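Chapter 4
Caps, Hats and Small Soft Goods 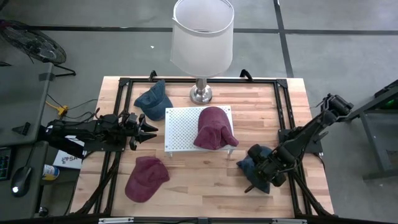
Before you start

Read this first, then the exercises. 3 class sessions for the chapter, maybe a bit more if your group is slow with the brim work. Bring two caps from home, any color, worn is better than new. A new cap behaves too well.

In Chapter 3 you folded flat things. Shirts, towels, pillowcases. Flat goods forgive you. A cap doesn't. Soft crown, stiff brim, and the two want different treatment. Put it down carelessly and the crown bunches, the brim hangs over whatever edge is nearest, and after a week on a shelf like that you get a crease that steam won't always take out.

Dwynwen Wogan ran the stockroom at Bukex for years and taught new hires with one rule: look at the brim first. Which way does it point? Is it resting on something or hanging? Then the crown. Up, or on its side? She had them say it out loud before touching anything. Feels silly. Do it anyway.

What you'll learn

How to set a cap down so it keeps its shape.
How to sort by color when two of the colors are dark and the light is poor.
When to use a raised shelf and when to leave the cap on the table.
Stacking, nesting, and why the Palomino method needs a brim guard.

Words to know

Crown: the part that goes over the head.
Brim: the stiff part in front. Some books say bill or visor, we say brim.
Riser: any low platform with short legs. The perforated kind lets air get underneath, handy for caps that come in damp.
Nesting: one crown inside the next, brims lined up.

A note on light

Maroon and dark blue get mixed up more than any other pair. In the Druladport returns room they went through 149 caps one afternoon in June and the mistakes were nearly all those two colors, most of them at the end of the table farthest from the window. Put a lamp on the table. An ordinary one with a fabric shade is fine, keep it toward the back so your not reaching around it. Denim is a seperate problem, see Section 4.3.

Warm-up

Drop one of your caps on the table from elbow height. Don't fix it. Write down where the brim points and what the crown is doing. Now set it right, crown up, brim flat. Same again with the second cap, on a riser this time if you have one. Keep your notes, you need them for the Bunov chart in Section 4.2.

4.1 Setting Down a Single Cap

Start with the hands. One under the brim, one cupped inside the crown, fingers spread. No pinching the button on top.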